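20 July 2024

Up at 5:15 for the club championship qualifier. Toast and half a banana, the rest in the car. It's a 40-minute drive to Titach at that hour and I didn't see another car until the gas station.

My tee time was 7:24, off the tenth, which I don't like. The tenth at Titach is a long par 4 with the creek down the right side, and you get it with no warmup to speak of. I hit five wood off the tee to keep it short of the bend and made a bogey. Fine. I'd have taken bogey there if someone had offered it to me in the parking lot.

The course is playing 6,100 yards for us this year, with 7 of the tees moved back since last summer. The notice had the twelfth down as a par 4 of 316 yards. In theory you get a wedge in. In practice the front of that green is so firm that my wedge landed on, bounced once and went over the back. Chip, two putts, another bogey. I parred the next three, then three-putted sixteen from the fringe. I was out in 41.

My second nine was better. I birdied the second with a putt of maybe 15 feet, and I holed a bunker shot on five to save par after I'd left the first one in the sand. The new grips helped. I put Flendo grips on the irons last week, the thicker size, and my hands weren't sore at the end, which they have been all season. I'm less sure about the Kuvulus ball. It goes straight enough but it comes off the putter harder than I'm used to, and I ran three first putts well past the hole. I have most of a dozen left so I'll keep using it.

38 coming home for a 79. Low qualifier had 72. The cut for match play was 82, so I'm in as the 11 seed, and I play the 6 seed tomorrow at 8:10. She shot 76. We played each other two years ago and she beat me on the seventeenth. She's short off the tee and putts everything in.

The pace was slow. Four hours and fifty minutes for groups of three is too long, and we waited on every par 3. It was hot by eleven and the water jug on the fourth was empty when we reached it. I told the starter. He said he knew.

Ate lunch at Kırmızıgül with the two I'd played with. Lentil soup, bread, too much of the eggplant. One of them missed the cut by a shot and took it well. Home by three, shoes off, half an hour asleep on the couch with the TV on.

Did the laundry after that so it's out of the way. My golf things are on the rack.
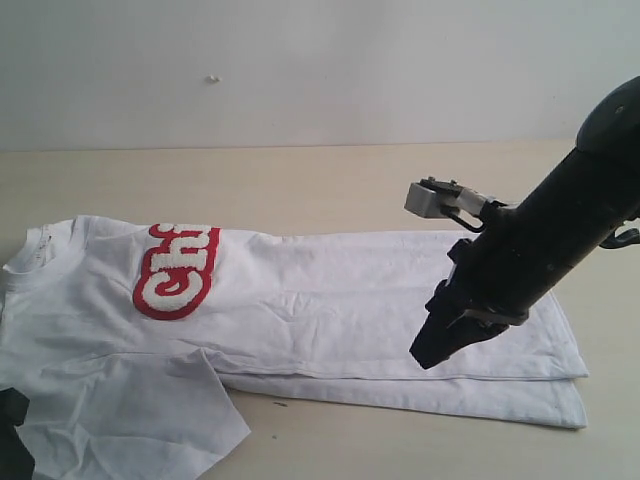

White T-shirt with the red and white lettering.

Went out to the practice green at six for an hour. I only worked on distance, no short ones. I putted up the hill and back down to the same tee peg until I'd done 100, and the last twenty or so were better. It's the downhill ones that worry me. The fourth and the ninth greens will be quicker tomorrow if they cut them again in the morning.

Plan for the match: driver on the wide holes only, five wood on ten. Aim left of the flag on twelve and don't try to stop it close. Concede nothing over two feet, she won't either.

I still have to pay the second half of the entry fee and find my other glove. The left one has a hole at the thumb. Two sandwiches made and in the fridge. Alarm set for 5:45. Weather says 71 at the start with a light wind from the south, so the first will play downwind.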